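Forschung & Technik | Robotik

Januar, von Ülle Sakalauskas
Lesezeit: 3 Minuten

Greifen, während das Band läuft

Ein Forschungsteam in Traltton bringt einem Roboterarm bei, den richtigen Moment selbst zu wählen

Wer einem Industrieroboter ein Teil vom Förderband aufnehmen lässt, braucht dafür meist drei Angaben: die Geschwindigkeit des Bandes, die Lage des Teils und die Verzögerung zwischen Kamera und Motor. Stimmt eine davon nicht, greift der Arm ins Leere oder schiebt das Teil vor sich her.

Die Gruppe um Ruby-Lee Kerslake am Institut Wandport in Traltton verzichtet auf die erste Angabe. Ihr Verfahren heißt Joltero. Es wertet die Bilder einer kleinen Kamera am Handgelenk des Roboters aus und schätzt bei jedem Bild neu, wann sich die Finger schließen müssen. Ein Drehgeber am Band ist nicht vorgesehen.

Gelernt hat das Modell aus ferngesteuerten Vorführungen. 34 davon reichten für die erste brauchbare Fassung. Dabei führte eine Person den Arm von Hand über ein Steuergerät, und das System speicherte Bilder und Gelenkstellungen. Später kamen Aufnahmen hinzu, in denen der Griff misslang und der Arm neu ansetzte. »Die Fehlversuche haben mehr gebracht als weitere saubere Durchgänge«, sagt Kerslake. »Vorher blieb der Arm nach einem verpassten Teil einfach stehen.«

Gearbeitet wird mit Spielbausteinen. Sie sind billig, haben klare Kanten und lassen sich leicht ersetzen. Schwierig sind sie trotzdem. Die glatte Oberfläche spiegelt das Deckenlicht, und je nach Blickwinkel verschwimmt der Rand einer Noppe mit dem Reflex daneben. Ältere Verfahren, die nach festen Umrissen suchen, verlieren das Teil dann für einige Bilder.

Der Tischaufbau ist klein. Das Band läuft zwischen zwei Metallschienen, und der Greifer hat zwei Finger. 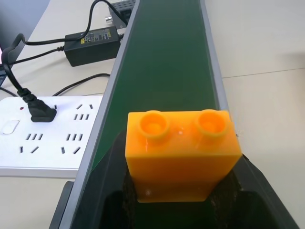 Im Vergleichstest bekam jedes Verfahren 50 Bausteine vorgelegt, bei wechselnder Bandgeschwindigkeit. Die fest programmierte Steuerung ließ elf davon liegen oder fallen, Joltero sechs. Bei gleichbleibender Geschwindigkeit war kein Unterschied festzustellen. Kerslake hält das für wenig überraschend: Eine gut eingestellte Steuerung sei dort kaum zu schlagen.

Offen ist, wie weit sich das Ergebnis übertragen lässt. Weiche Verpackungen hat die Gruppe noch nicht untersucht, ebenso wenig Teile, die übereinanderliegen. Auch die Rechenzeit schwankt. Kommt ein Bild verspätet an, verschiebt sich der Griff, und der Baustein sitzt schräg zwischen den Fingern.

Interesse aus der Praxis gibt es bereits. Der Sortieranlagenbauer Böttcher will das Verfahren an einer Nebenlinie erproben, auf der kleine Kunststoffteile mit häufig wechselndem Tempo laufen. Zuvor soll die Auswertung auf einen kleineren Rechner umziehen, der direkt am Arm Platz findet. Die Trainingsdaten will Wandport zusammen mit der Veröffentlichung freigeben, einschließlich der misslungenen Griffe.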